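Wadow Holiday Owners' Board
Forum: Short-stay letting and management
Topic: Security bonds and the revised cancellation schedule

Posted by: F_Henriques (Moderator)
Members are advised that the revised booking conditions for holiday houses listed through the Wadow office take effect in December. The principal changes are as follows. The refundable security bond rises to $1,000 per stay for any dwelling sleeping eight or more. The fixed cleaning charge is set at $200. Guests who cancel with fewer than 17 days' notice forfeit the deposit unless the dates are re-let. Owners who wish to keep their existing terms must notify the office in writing before the changeover.
Comments are invited in this thread. Please confine them to the conditions themselves.
Fernanda Henriques

Posted by: eschwerdtfeger
I thank the moderator for the notice. I own two houses on the Dronside foreshore and have let them to families for many years. I wish to record my objection to the bond. A family booking a week at the beach has already paid a deposit, the balance of the tariff and, in many cases, airfares. To require a further $1,000 to be held on a credit card until after departure will send those guests to the motels at Tanoli, which ask for nothing of the kind.
I have made a claim against a bond on one occasion only, for a broken flyscreen door.
Eckhard Schwerdtfeger

Posted by: Rizvi_S
With respect to Mr Schwerdtfeger, his experience is not representative of the larger houses. My property sleeps 12 and has a pool. In the past two summers I have replaced a pool pump, a barbecue and the better part of a dinner service, and the old bond did not meet the cost of the pump alone. I support the increase without reservation.
I would, however, ask the office to clarify how long the bond may be held. The draft says "a reasonable period". Guests are entitled to a definite number of days.

Posted by: eschwerdtfeger
I do not dispute Ms Rizvi's losses. My point is that the threshold of eight is too low. Many three-bedroom houses with a sofa bed in the lounge fall within it, and they do not have pools.

Posted by: AGhauri
May I raise the matter of the 17 days. The figure appears to have been carried over from the Clalteck booking software, where it is the default setting. Most agencies on this stretch of coast use a whole number of weeks, and guests find that easier to follow. I have had to explain the present wording to three separate parties this season, one of whom had counted the day of arrival and one of whom had not.
If the figure is to stay, the conditions should state whether the day of arrival is included.
Atif Ghauri

Posted by: F_Henriques (Moderator)
Mr Ghauri is correct as to the origin of the figure. It was retained so that the automatic reminders would continue to go out on the proper date. The day of arrival is not included, and the wording will be amended to say so.
In reply to Ms Rizvi, the office proposes that bonds be released within seven days of departure, subject to the cleaner's report.

Posted by: iqra.awan
I manage four houses on behalf of owners who live interstate and I have concerns about the cleaner's report. On changeover days the cleaners have from 10 am until 3 pm. They are well able to note a broken window or a stained mattress. They cannot be expected to test every appliance, and a fault in the dishwasher is usually reported by the next guest, at which point it is no longer clear who is responsible.
I would favour a signed inventory left on the kitchen bench at arrival, to be returned by the guest within 24 hours. This was our practice at Dronside before the office took over the bookings – it gave rise to very few disputes.

Posted by: Rizvi_S
I also used the signed inventory and did not find it satisfactory. Fewer than half were returned. Guests arriving late with tired children do not count teaspoons.

Posted by: iqra.awan
The inventory need not extend to teaspoons. Mine ran to a single page and covered furniture, appliances, linen and keys. I am willing to forward the template to any member who asks for it by private message. The linen section will need adjusting for owners who do not supply beach towels.
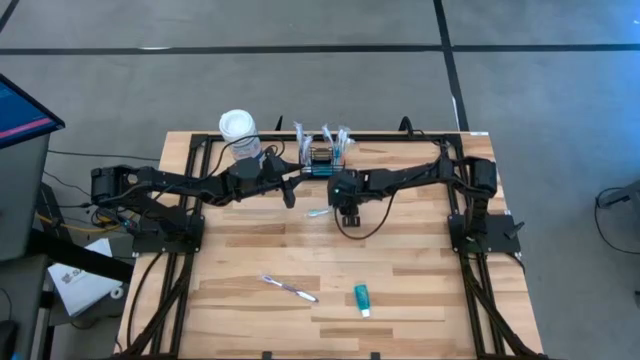 Owners whose houses have a separate granny flat should complete a second page for it, as the keys are recorded separately.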